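第7章　開くこと、閉じること

学習のねらい

この章を読み終えた読者は、建物の開口部に求められる性能を挙げ、それらがどこで互いの足を引っ張るかを図面の上で指摘できるようになる。開き戸、引き戸、巻き上げ式のシャッターの違いを、値段以外の言葉で説明できるようにもなる。値段で説明するのは次の学期の担当である。

7.1　壁に穴をあけるという決断

前章まで、私たちは壁をほめてきた。壁は雨を止め、風を止め、音を弱め、隣人の視線をさえぎる。構造計算でもおおむね素直にふるまう。そこで学生に最初の設計課題を出すと、毎年、じつに性能のよい壁に囲まれた建物が何棟か提出される。断熱は申し分なく、耐力にも余裕がある。ただし入れない。

入れない建物にもまったく用途がないわけではないが、施主の大半は入りたがる。入りたがる以上、せっかくの壁のどこかを切り取ることになる。開口部の設計は、それまでの章で積み上げた性能を少しずつ手放す作業であり、どれだけ手放したかを施主に気づかれないようにする作業でもある。

開口部という語は広い。扉、窓、換気口、点検口、猫のための小さな戸まで含む。本章では人と物が通る開口、つまり出入口を扱う。窓は第8章に回した。窓について書き始めると景色の話になり、景色の話になると著者の文章は長くなる。

7.2　出入口に頼まれる仕事

出入口の仕事は一見単純で、通してよいものを通し、通したくないものを止めればよい。困るのは、通してよいものの一覧が時刻によって変わることである。朝の七時に歓迎されるトラックは、夜中の二時には歓迎されない。春に通したかった風を、冬には止めたい。同じ一枚の板にこれだけ違う注文をつけておいて、建具が重いと苦情を言うのが使用者という人々である。

設計者の間では、注文をいくつかの性能に分けて考える習慣がある。開けやすさ、閉じたときの気密、風圧に対する強さ、防犯、火災時のふるまい、遮音、耐久性。ここに見た目が加わる。見た目はたいてい最後に話し合われ、最初に決まっている。

これらの性能は仲が悪い。気密を上げようとして周囲のゴムを固く押しつければ、開けるのに力がいる。防犯のために錠を増やせば、避難のときに手間がかかる。軽くすれば風に弱く、強くすれば重い。カタログにはどの性能にも丸印が並んでいるが、丸印どうしの折り合いについては欄がない。

仮設倉庫の計画を例にとろう。家具の輸入を手がけるBorkow社は、幅広の出入口をひとつ備えた平屋の倉庫を建てた。当初の図面では両開きの大きな扉がついていた。見積もりも通り、確認も済み、扉は十月に取りつけられた。見事な扉だった。そして最初の木枯らしの日に、開けた扉の片方が風を受け、閉めようとした従業員を連れて反対側まで移動した。けが人は出なかったが、以後その扉は風のない日にだけ使うものとされた。風のない日の少ない土地である。

この話の教訓を「大きな扉は危ない」と要約する学生がいるが、それでは半分しか点がつかない。扉は閉じた姿で図面に描かれる。しかし扉の一生のうち、設計者を困らせるのは閉じている時間よりも、閉じる途中と開いている間である。平面図に描かれるあの優雅な四分の一円は、飾りの線だと思われがちだが、その内側に物を置くなという命令であり、その途中のどこで風に吹かれても文句を言うなという契約書でもある。

7.3　動き方による分類

出入口の建具は、動き方で分けるのがいちばん間違いが少ない。材料で分けると新製品が出るたびに表を書き直すことになり、用途で分けると住宅用を倉庫に使う人が必ず現れる。

開き戸は、縦の軸を中心に回る。気密をとりやすく、部品が少なく、故障の理由もわかりやすい。代わりに、回るための場所を前か後ろに要求する。狭い廊下で二枚の開き戸がぶつかり合う設計は、試験の答案だけに出てくると思ってはいけない。著者の職場の給湯室にもある。

引き戸は横へ滑る。前後の場所はいらないが、横に、自分と同じ幅の壁をよこせと言う。溝には砂がたまり、砂がたまると動きが渋くなり、渋くなると使用者は力で解決する。力で解決された引き戸は、やがて溝から外れるという形で返事をする。

折れ戸は、畳みながら横へ寄る。開き戸と引き戸の長所を兼ねると説明されることが多く、短所についても同じことが言える。

上へ逃げる建具もある。上げ下げする一枚板、天井に沿って滑り込む分割式の扉、軸に巻き取られるシャッターがこの仲間に入る。前後左右に場所がないとき、建物に残された方向は上しかない。下も考えられるが、下には排水の問題が待っている。
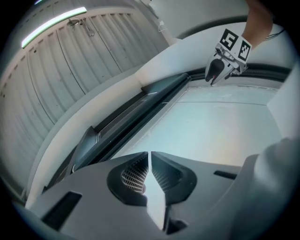 上へ逃げる建具の長所は、床と壁を使わずにすむことにある。倉庫や車庫の床は高価で、壁には棚を置きたい。天井の近くはたいてい空いている。少なくとも設計の初めには空いている。やがて照明が来て、配管が来て、空調の太い管が来て、最後に建具の業者が図面を見て黙り込む。出入口の上の空間は、早いうちに図面へ線を引いて名前を書いておくことを勧める。名前のない空間は先に来た者が使う。

7.4　薄い板に筋をつける

一枚の紙を机の端から突き出すと、だらりと垂れる。同じ紙を蛇腹に折ってから突き出すと、まっすぐ立つ。消しゴムくらいなら上に載せても平気な顔をしている。紙は増えていない。増えたのは、紙が占める高さである。

板の曲がりにくさは、材料が中心の線からどれだけ離れているかで大きく変わる。離れる距離は二乗で効くので、わずかな凹凸でも見返りは大きい。薄い金属板に波や筋をつけて使うのはこのためで、屋根の波板も、段ボールの中の波も、間仕切りの筋つきの板も、同じ理屈で食べている。段ボールは建築材料に数えられることを本人が望んでいるかどうかわからないが、災害の避難所での働きを見れば数えてよいと思う。

ただし、筋には向きがある。紙の蛇腹をもう一度、今度は筋と直角の方向に持ち、端から突き出してみるとよい。先ほどの自信はどこへ行ったのかと思うほど、あっさり垂れる。ある方向に強くした板は、別の方向にはよく曲がる。構造の教科書はこれを異方性と呼び、学生はこれを試験の前日に知る。

巻き取り式の建具は、この弱みを商売にしている。横に長い細い部材を何本もつなぎ、横方向には突っ張らせておき、縦方向には好きなだけ曲がらせる。風は面を押し、その力は左右の溝へ流れる。巻き取るときは縦に曲がればよいので、軸のまわりにおとなしく収まる。片方に強くもう片方に弱いという性質を、欠点の欄から仕様の欄へ移しただけで、一つの製品ができたことになる。

筋の間隔と深さは見た目にも響く。細かい筋は離れると灰色がかった面に見え、粗い筋は影をはっきり落とす。Lenura社の配送所では、担当者が筋の見本を選ぶのに二か月をかけた。決まった翌週、建物の前に生け垣が植えられ、道路からは何も見えなくなった。この種の時間を無駄と呼ぶかどうかは、設計料の計算方法による。

7.5　回数という敵

建具の寿命は年数で語られることが多いが、建具のほうは年数を数えていない。数えているのは開閉の回数である。別荘の扉と駅前の店の扉を同じ年に取りつければ、同じ年に古くなるのは塗装だけで、蝶番の年齢はまるで違う。

Lumenta社の製本工場で、搬入口の開閉を一季節だけ記録したことがある。使用者への聞き取りでは一日に20回という答えだった。記録のほうは一日の最多が206回、期間の合計が3671回である。聞き取りに応じた人が嘘をついたとは考えにくい。人は荷物を通すための開閉を覚えていて、天気を見るための開閉や、同僚の車が来たかどうかを確かめるための開閉を覚えていない。設計者が尋ねれば荷物の話が返ってくる。部品を減らすのは残りのほうである。

回数がわかると、部品の選び方が変わる。ばね、滑車、軸受、溝の内張りは消耗品であり、交換されることを前提に置き場所を決める。交換の際に壁を壊す必要のある納まりを、図面の上で美しいと言うのは自由だが、保守の契約を結ぶ相手はその自由に値段をつけてくる。

点検口についても触れておく。上部に軸を収める形式では、その覆いを外せる向きと、外した人が立つ場所を考えなければならない。Kellunikの集合住宅の計画では、覆いは確かに外せたが、脚立を立てるべき床が階段の途中にあった。住民の説明会でこの点を質問したのは小学生で、回答は後日文書で行われた。

7.6　本章の進め方

次の節からは、性能ごとに計算と納まりを見ていく。はじめに風圧を扱う。数式が多いが、使うのは第3章で導いたはりの曲げと、第5章の荷重の組合せだけである。第5章を飛ばした読者は、ここで戻るのがいちばん安くつく。続いて気密と水密、そのあとに避難の規定を読む。法令の条文は改正されるため、本文では考え方を示すにとどめ、数値は各自で最新のものを確かめてほしい。

章末の演習に入る前に、準備として次のことをしておくこと。自宅から学校または職場まで歩き、通った出入口をすべて手帳に書きとめる。動き方、幅のおおよその寸法、開けるときに使った手、そして開けようとして逆の方向に引いたかどうかを記す。最後の項目を空欄で提出する学生が毎年いるが、空欄は採点の対象としない。集まった手帳は7.9節で避難時間を見積もるときに使うので、雨に濡れない場所に保管しておくこと。

お問い合わせ｜正誤表｜無断転載を禁じます｜© 建築計画入門 編集室｜ページの先頭へ戻る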